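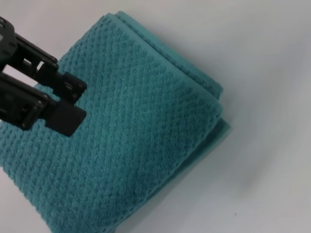
Kurnholm K-72 Bookshelf Speakers: Frequently Asked Questions

Maintained by Daryna Skoryk and Sota Hattori, Kaneko Audio support

What amplifier power do I need?
The K-72 is rated for amplifiers up to 135 watts per channel into 8 ohms. In a small or medium room, 30 watts is enough. A small amplifier driven into clipping is more likely to damage a tweeter than a larger one used at moderate volume.

Can I connect them to a headphone output?
No. They are passive speakers. A headphone output cannot supply the current they need and may shut down or distort.

One speaker is quieter than the other. Is it faulty?
Swap the left and right cables at the amplifier. If the quiet side moves to the other speaker, the fault is in the amplifier or the source. If it stays with the same speaker, swap the cables at the speaker end to rule out the cable, then contact us.

The center image sounds vague and the bass is thin.
One speaker is probably wired out of phase. Check that red goes to red and black to black at both ends of both cables. Cables with no color marking usually have a ridge or a printed line along one conductor.

How far from the wall should they be?
The port is on the rear panel. Start at 200 mm and adjust by ear. Closer placement raises output in the low bass — foam plugs are supplied for rooms where that is a problem.

Is there a break-in period?
The woofer surround loosens slightly in the first few hours of use. No special procedure or test signal is required.
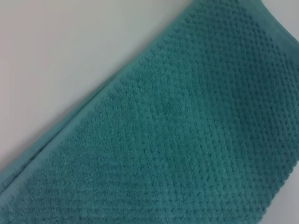

Teal terry-cloth towel.

How do I clean the cabinet?
Use a soft, dry cloth. Do not use alcohol, furniture polish or glass cleaner on the vinyl finish. Leave the cones alone. Dust on the tweeter dome does not affect the sound, and wiping it often dents it.

Can the grilles be removed?
Yes. Pull evenly at the lower corners first. Response above 10 kHz rises slightly with the grilles off.

Are the Ploremora wall brackets compatible?
Only the version with the keyhole plate. The clamp version covers the port. The Flirthorpe stand fits without an adapter.

Where do I find the part number for a replacement woofer?
On the label beside the terminals. Units with a serial number starting with 633 use the older woofer with four screw holes. All others use six. The two are not interchangeable, so include the full serial number with your order.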